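7 April 2018

Question for the day: can a machine put the food boxes away yet. Short answer as of this evening, no, with a longer answer below so that I have something to argue with in July.

The task is the dullest one on the Stovgate list. A lidded plastic box has to go from the table to a wire shelf. Sơn calls it "the shelf job." Any person past nursery age can do it while talking on the phone. We do it with hand-held grippers, one in each hand, which takes away most of what fingers are good for and leaves us with roughly what an arm would have.

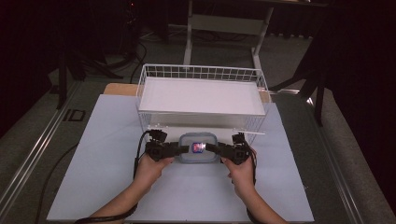 Tùng Châu
Process engineer, Tovness household handling project

Notes on the two-sided hold. With a jaw on each side of the box the force has to be matched left and right. If one hand leads, the box yaws. My habit is to lead with the right, and I corrected for it all morning without getting rid of it. A controller would not have the habit, but it would need to know that the box is yawing, and clear walls are poor targets. The depth unit we tried from Cedutau reads the table through the side of the box and puts the surface 6 mm too far back. I can see the lid edge well enough to work from. The software finds it on some attempts and loses it on others, and I do not yet have a rule for which.

Side walls flex. Squeeze at mid-height and the wall bows in; squeeze near the rim and it holds. I knew this before I had words for it, which is the usual trouble with writing these procedures down.

Sơn Phùng thinks the shelf job is solved in principle. His case: known box, known shelf, fixed lighting, so teach the path once and replay it. I agree for one box. The Bùi kitchen, where we did the home visit, had boxes from 5 different sets and lids that did not all belong to them. Replay is no use there.

Time is the other objection. The bench arm's last full run took 400 seconds for a job I finish in 6. Sơn says speed is the easy part to fix. I have heard this about every conveyor I ever commissioned.

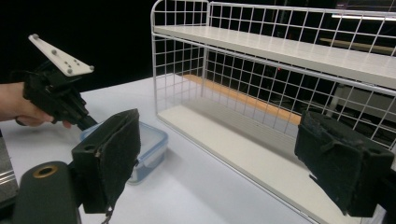
Clear box with blue lid on the table, wire shelf behind.

The lower shelf gives less trouble than I expected. Open at the front, flat board, plenty of room to come in level. Letting go is harder than picking up: both jaws need to open by the same amount at the same moment or the box follows one of them. Wrote this up as a separate step in the procedure. It had been half a line under "place."

My current position, for the record. Shop floor, one part, one fixture: yes, and for years now. Household, mixed boxes, a shelf someone else has filled: no. The 700 trials in the plan will help with the grip and I doubt they will help with the lids.

Remaining for next session: foam pads, compare worn against new. Ask Sơn for the rim-height measurements. Rewrite step 4 so that it says which hand releases if they cannot release together.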